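Ludenlow Community Help > Robots and Automation > Good practice

House rules for recording hand-held gripper sessions in a shared office?

Posted by Jamie Haworth in May

Hello all, and sorry in advance for the length of this one. I look after the recording side of a small group that collects washroom and countertop tasks with hand-held grippers, two per person, a camera on each and one more worn at the head. We've been going at it for a while in an open office that other people also use, and so far our rules have lived on a sheet of paper taped inside a cabinet door. It says "markers clean, lenses clean, be nice," and that got us a long way when there were 3 of us.

Now we're taking on new people and I have been asked to write it up properly. I've got 143 recordings from the last batch to go back through, and the more of them I watch, the more I find that the sheet says nothing about. Half of it is to do with the grippers themselves, which I feel fairly sure of. The other half is everything around them. When the gripper tips up, the camera sees a great deal more of the building than the person holding it has in mind, and I don't think any of us had really taken that in until I sat down and looked.
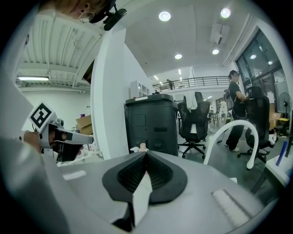

View from the right gripper with the fingers up. The wearer's chin and headset mic are in it, and so are a colleague by the office chairs and a person up at the railing.

So my questions, all in a heap. Do you stop people walking through while you record, or do you just tell them? Do you blur afterward, and if so whose job is it? And what do you say about clothing? Our people like a loose white top because it's comfortable, and I keep seeing sleeve at the edge of the picture. I'd also love to hear how strict you are about what's on the counter at the start. I lean strict and the rest of the group leans toward "put a few things out and get going," and we've had some very friendly arguments over it.

Thanks so much to anyone who gets this far!

Jamie

2 replies from dobson_bench and marnie in the tool crib, plus one from quietlathe. Sorted by most helpful.

dobson_bench

Hi Jamie, lovely question, and you're further along than you think if you've got people who clean the lenses without being asked. I wrote the rules for our bench at Jamance and have rewritten them more times than I'd like to admit, so let me give you what has lasted. Take what suits you.

I'd begin with the markers, because those are the part you can't repair later. Before each recording the operator holds both grippers out over the work, looks down, and checks that the head camera gets at least one marker on each of them, flat and clean, with no thumb, strap or cuff across it. Then they go through the motion slowly once, empty, and check again at the far end of the reach. The far end is where it tends to go wrong for us. You bend your wrist to get down into a basin, the panel that was facing you swings off sideways, and there you are with a fine grasp and poor tracking. If a task really can't be done without hiding a marker, we write that down next to the task name and the reviewers know to expect it.
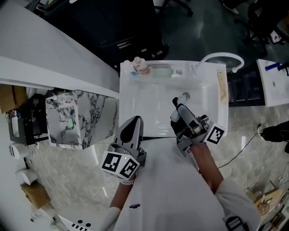
Both grippers at the basin, the right one reaching into the bowl with a small white item in its fingers and its marker panel turned to the right.

Sleeves: we settled on fitted cuffs or rolled to the elbow, and any loose strap end gets tucked before you start. It took one afternoon to get used to and I've hardly had to mention it again. Comfortable tops are fine otherwise. I wouldn't get into color at all unless you find a need for it.

On the counter, I'm with you and against your friends, though only halfway. We keep a list of what is allowed out for a washbasin task (soap in its dish, small bottles with the caps closed, a brush, that kind of thing) and a shorter list of what never is, so no drinks that belong to anybody, no phones, no medicine, nothing with a name or address on it. Within the allowed list the operator may put things wherever they please, and we want them to. If every bottle stands on the same spot in every recording you've made yourself a very tidy pile of nearly identical footage. What I am strict about is writing down what was out. One line, before you begin.

Things on the floor count as well. Cables first of all. A person wearing a headset and holding a gripper in each hand is not looking at their feet, so ours run along the wall or under a cover, and cardboard boxes go somewhere you can't back into them.

The last thing I'd put in writing is when to stop. Ours reads: stop if someone asks you to, stop if you lose a fingertip pad or hear a screw rattle, stop after 40 minutes and put the grippers down. Some people will happily go on for longer, but their wrists get lazy and the recordings show it. A recording that was stopped still gets kept and labeled as stopped. We don't let operators delete anything on the spot, however embarrassing the fumble was, and I've had a few beauties myself.

I do have our full sheet typed up and will gladly send it if you message me. It runs longer than it should, with a whole page on charging that you can skip.

marnie in the tool crib

Agree with all that. On people walking through: we tell them AND we give them a way to say no. Sign at both doors, tape on the floor for the part the cameras usually see, and a clip-on tag for anyone who would rather not be recorded. If a tag comes into the room we pause. It has cost us next to nothing.

Remember upstairs, too. Anybody on a balcony or walkway is further off and smaller, but they never saw your sign at the bottom, so they need one of their own.

As for blurring, do it before the footage goes to anyone outside the room, and have a second person check it. I went through 166 clips after our Wovisis trial and the automatic pass was good on faces looking straight at the lens and much worse on the wearer seen from underneath, all chin and ear. Those I did by hand. Profiles and masks need a second look as well.
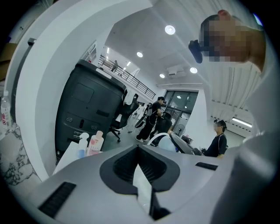 Wearer's face pixelated at upper right, other people in the office behind.

Consent form should say plainly that the gripper cameras point up at the person holding them. People agree to "a camera on the tool" and picture it looking at the sink. Show them a still from one before they sign, it saves a lot of talking later.

quietlathe

we just put everything away in the evening and record when the building's empty. no signs needed

Comment from Jamie Haworth

Thank you all, this is wonderful. quietlathe, I envy you, but we share the place and the hours were settled long before I came along. Marnie, I'm taking the tags and the upstairs sign straight away, and I'm going to rewrite the consent form this week with a still in it, very good point. Dobson, yes please to the sheet, charging page included! I think the "list of what's allowed, put it where you like" idea may settle our argument as well, or at least give us a new one to have over lunch. One thing I forgot to ask: do you redo the marker check when two operators swap partway through a task, or only at the start?

dobson_bench

Every swap, yes. Different arms, different reach. Sheet is in your messages.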